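The Short Film Deserves a Place on the Main Screen

26 Jan 2020

Regional film festivals have adopted a common way of presenting short films, and it does them little credit. The shorts are gathered into blocks of up to 110 minutes, given a title such as "Crossings" or "Close to Home," and scheduled at an hour when the larger theaters are needed for something else. The practice is so widespread that few programmers are asked to defend it. It should be defended, or it should be given up.

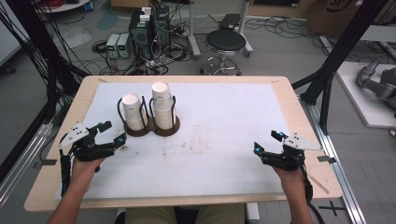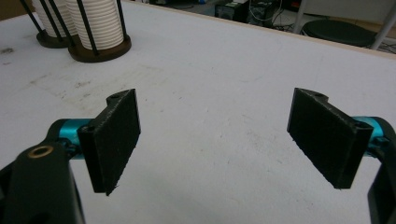 Lamai Intarasuk has argued that the block exists for the convenience of the schedule, and that no audience ever requested it. In her view, a viewer who sits through nine films in a row will remember the first, the last and perhaps the one with the loudest soundtrack, and will leave unable to name a single director. She would abolish the format entirely and return every short to the position it once held, in front of a feature.

I am not prepared to go as far as she does, but her complaint is sound. A short film of 20 minutes is a complete work. Its maker has decided where it begins and how long its final image should be held. When another film by another hand follows within seconds, that final image is given no time to settle. We would not permit this with features. No festival director would run the closing credits of one feature directly into the opening titles of the next and describe the result as a theme.

The themes themselves are part of the difficulty. A title is normally chosen after the films have been selected, and it must be loose enough to cover all of them. At the Standale festival last June, a block on the subject of water included a film whose only connection with water was a glass of it on a kitchen table. The film was a careful study of two brothers dividing their late father's tools. It was received with some puzzlement, and the first question put to its director concerned the symbolism of the glass. He replied politely that there was none.

It will be said that the alternative is impractical. Submissions have grown well beyond the number of screening hours available. Standale received 1736 short films for its last edition and showed fewer than one in twenty of them. If each selected film had to be matched with a feature, the number shown would fall further, and the loss would be felt most by first-time directors. This is the strongest argument for the present system, and Intarasuk does not fully answer it. A young filmmaker with a modest place in a crowded block still has a line on a program, a badge and a reason to be in the room.

Yet the choice need not be so stark. The Urkgate festival, which operates on a smaller budget than Standale, has for three years set aside six feature screenings for paired shorts while keeping a reduced number of blocks. The pairings are made early, before the features are assigned to theaters, and the directors of the shorts are invited to take part in the discussion afterward. The blocks that remain hold no more than five films. Between films the house lights are raised to half for one minute, and the name of the next film and its director appears on the screen. That minute costs nothing and changes the character of the program a great deal.

I attended one of the paired screenings in the Bauerfeind, a hall with 458 seats, nearly all of which were taken. The feature was a drama about a ferry company in decline. The short that preceded it, a film without dialogue about a night clerk, had been made for a very small sum and had not been shown in a theater of that size before. The audience gave it the quiet attention that people give to the opening of any film they have paid to see. Many of those present would never have bought a ticket to a shorts block - several of them told me so in the lobby - and they discussed the short as readily as they discussed the feature.

There is a further objection, raised chiefly by distributors. Some regard a short before their film as a burden on the running time, and a few have refused to allow it. Festivals have more influence in this matter than they tend to exercise. A distributor seeking a favorable evening slot may reasonably be asked to accept twelve additional minutes. Where the answer is still no, another feature can be found.

Funding bodies also bear some responsibility. The Vulora grant, on which a number of festivals in this region depend, asks applicants to report how many films they have shown. It does not ask how those films were presented, or how many people saw each of them. So long as the count is the measure, the long block will remain the sensible answer, because it raises the total at the lowest cost. A revised form that asked for the average attendance at each short would soon produce different schedules.

None of this requires a festival to abandon its present structure in a single year. A program of modest size could begin with two paired screenings and a limit on the length of its blocks. It could publish the running order in advance with the same detail given to features, including a still, a paragraph and the name of the director in type large enough to read. It could also stop inventing themes where none exist and call a selection of short films just that.

Submissions for the June edition at Standale close next month. Its programmers will shortly be deciding how the theaters are to be divided, and the six evening slots in the main hall have not yet been assigned.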